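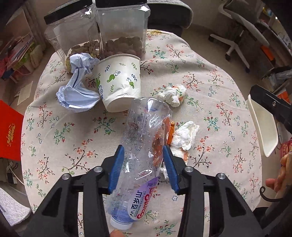
Water bottle and paper cup on the table.

Minimum swimming standard for junior snorkelling program
Posted in Community Help, Aquatic Recreation

Milagros Salazar
I am writing on behalf of the parents' association at Urow Primary. We are considering enrolling a group of children aged nine to eleven in the junior snorkelling program offered at the Trandholm Aquatic Centre during the September holidays. The enrolment form states that each participant must "demonstrate water competency" before the first open-water session, but it does not define the term. The centre's telephone line has been engaged on each occasion I have called. Could a member familiar with the program advise what the children will be asked to do, whether a school swimming certificate is accepted in its place, and whether a child who does not meet the standard forfeits the fee?

Teófilo Muñoz
My daughter completed it last year and she was fine. They swim a bit and tread water. I would not be concerned. Bring a rash vest, as the centre's hire ones run small.

Wilson Henao
I coordinated junior enrolments at Trandholm for several seasons and can set out the procedure as it applied during that period. Members should confirm the current requirements with the centre in writing before payment is made.

The competency check is conducted in the 25-metre pool on the first morning. Each child is asked to swim 200 metres without stopping, using any recognised stroke or combination of strokes. There is no time limit. The child is then asked to tread water or float for 4 minutes without touching the wall or the lane rope. Goggles are permitted for the swim. Masks, fins and buoyancy aids are not permitted for either component.

A school swimming certificate is not accepted as a substitute. Certificates are issued against differing standards, and the supervising instructor is required to observe each participant in person. It is nonetheless useful to attach a copy to the enrolment form, as it assists staff in allocating children to groups.

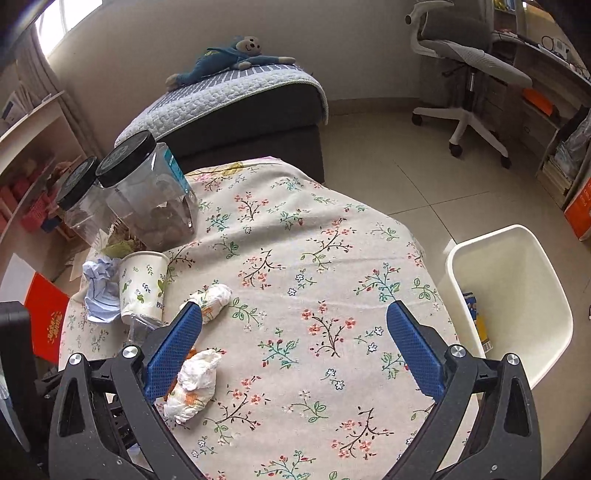 With respect to fees, a child who does not meet the standard is not excluded from the program. He or she is placed in the pool-based stream, which covers mask clearing, snorkel breathing, fin technique and signals, and may attempt the check again on the final day. The fee is the same for both streams. A refund, less a $40 administration charge, was available only where the family elected to withdraw before the second session.

I would draw the association's attention to two further matters. The medical declaration must be signed by a parent or legal guardian, and a teacher's signature will be returned. Any child with a history of asthma, ear surgery or seizures must also provide a letter from a medical practitioner. In my experience this letter was the most frequent cause of delayed enrolments, and families should arrange the appointment well ahead of the holidays.

The ratio for open-water sessions was 4 children to each instructor. Larger school groups were therefore divided across morning and afternoon sessions, and transport should be booked accordingly.

Fidelina Quispe
I concur with Mr Henao's account, with one correction. The administration charge is now waived where a medical certificate is supplied. Enquiries are best directed to the program office by email. The front desk does not handle junior enrolments.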